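Good practice for collection sessions with hand-held grippers in a shared room

Posted in: Automation at Work > Rules and Standards

Severyn Yurchenko
Our group at Stilham is preparing written rules for sessions in which operators use hand-held gripper tools on household items such as cloths and coat racks. Several people work in the same room at once, and cables cross the floor in places. Our current instructions run to 52 lines and say very little about floor space or bystanders. Which points should a site rule cover at a minimum? The draft is due for review on Thursday.
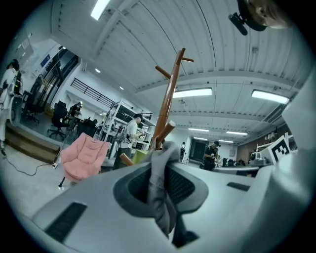 Replies (2)
Sorted by: Oldest first

Ekow Adjei
The Mandham site rule may serve as a starting point. It requires the following before any session begins:

Cables are routed along a wall or under a cover wherever operators walk.
Tall items, coat racks included, are checked for stability before a cloth is hung on them or removed.
Persons not taking part are told that recording is under way and where they may stand.
Each operator can name the person authorized to stop the session.

We also limit continuous handling to 3 sessions per operator, followed by a break – the tool is tiring to hold at shoulder height. Fiducial markers should not be moved during a session. If one is moved, the session is stopped and the change is entered in the log.

Please note that a site rule does not replace a risk assessment. The two documents should refer to each other.

Vass_Facilities
Agree with the above. Keep it to one page if possible. Ours was longer and people signed it without reading it.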